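Vuleck will Mehrweg zur Pflicht machen, die Rechnung ist noch offen

Ab August sollen Imbisse und Cafés in der Innenstadt von Vuleck Speisen zum Mitnehmen nur noch in Pfandbehältern ausgeben. So steht es in einer Vorlage der Stadtverwaltung. Den Zuschlag für das Rückgabesystem hat die Firma Navton erhalten, die bereits im benachbarten Nemosell Automaten betreibt.

Dort, heißt es in der Vorlage, funktioniere das Modell »ausgezeichnet«. Als Beleg dienen zwei Zahlen: 2.388 Behälter wurden im ersten Monat ausgegeben, 2.278 kamen zurück. Das klingt gut. Wie es in den Monaten danach aussah, verrät das Papier nicht, und auf Nachfrage verwies die Verwaltung auf einen Bericht, der noch abgestimmt werde.

Offen bleibt auch, wer spült. Von den 18 Betrieben, die mitmachen sollen, haben die wenigsten Platz für eine zweite Maschine. Navton bietet einen Abholdienst an, Kosten je Betrieb: rund 700 Euro im Jahr. Ob der Preis nach der Anlaufphase gilt, regelt der Vertragsentwurf nicht. Einen Zuschuss der Stadt sieht er ebenfalls nicht vor.

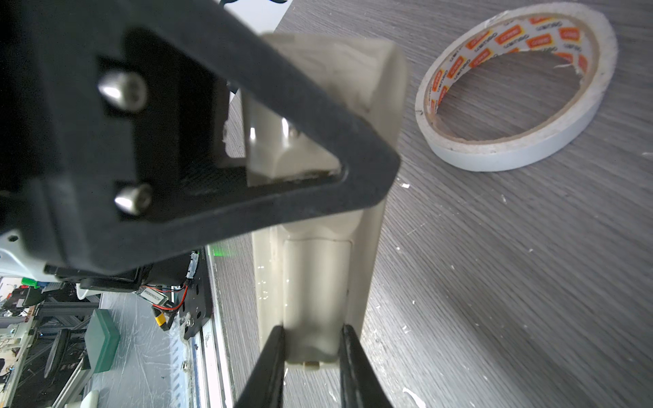
Aus dem Café Ikonen am Markt kommt der Einwand, man habe schon vor Jahren eigene Pfandbecher eingeführt und wieder abgeschafft, weil die Kundschaft sie in der Mittagspause schlicht nicht haben wollte. An einem Automaten am anderen Ende der Fußgängerzone werde sich daran wenig ändern.

Die Vorlage kommt am Donnerstag in den Stadtrat. Eine Anhörung der Betriebe ist bislang nicht angesetzt.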